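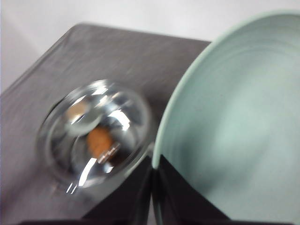 4.3 Préparation du poste de démonstration pour les visites

La présente section s'adresse au personnel chargé de l'accueil du public lors des journées portes ouvertes du site de Grallstead. Elle concerne exclusivement le poste de manipulation Darell, utilisé pour présenter au public la saisie d'objets courants. Le plan de travail gris reçoit la vaisselle de l'exercice : un bol en verre transparent, dans lequel est déposé un petit objet orangé, et à sa droite un grand bol vert pâle. Les deux récipients sont placés l'un près de l'autre, à portée des doigts noirs de la pince. Toute autre disposition doit être validée au préalable par le responsable du poste.

Mise en place

1. Vérifier que l'arrêt d'urgence est accessible depuis la position de l'opérateur, puis le tester avant l'arrivée du premier groupe.

2. Mettre l'armoire de commande sous tension et attendre l'affichage de l'état « Prêt » sur le pupitre Daneshvar.

3. Charger le programme de visite no 3486. Les programmes de production ne doivent en aucun cas être exécutés en présence du public.

4. Essuyer la vaisselle avec un chiffon sec non pelucheux. Les traces de doigts sur le verre gênent la détection des contours.

5. Disposer les récipients, puis lancer un cycle à vide en vitesse réduite. Pendant ce cycle, la pince ne doit toucher aucun bord.

6. Ouvrir l'accès à la zone d'observation. Le groupe admis devant le poste ne dépasse pas 9 visiteurs.

ATTENTION - Aucun visiteur ne franchit le marquage au sol tant que le bras est sous tension, y compris lorsque celui-ci est immobile.

ATTENTION - En cas de bris de verre, actionner l'arrêt d'urgence, évacuer la zone d'observation et retirer les éclats avec des gants de protection avant toute remise en service.

Note : les reflets sur le verre varient selon l'éclairage de la salle. Si la saisie échoue 2 fois de suite, interrompre la démonstration et relancer l'étalonnage du capteur (voir section 4.5).

Fin de visite

7. Ramener le bras en position de repos et couper l'alimentation au pupitre.

8. Ranger la vaisselle dans le coffret Prikside - le verre dans le compartiment garni de mousse.

9. Reporter le nombre de cycles effectués dans le registre du poste. Les doigts de la pince sont remplacés tous les 4000 cycles ; le prochain contrôle périodique est prévu en juin.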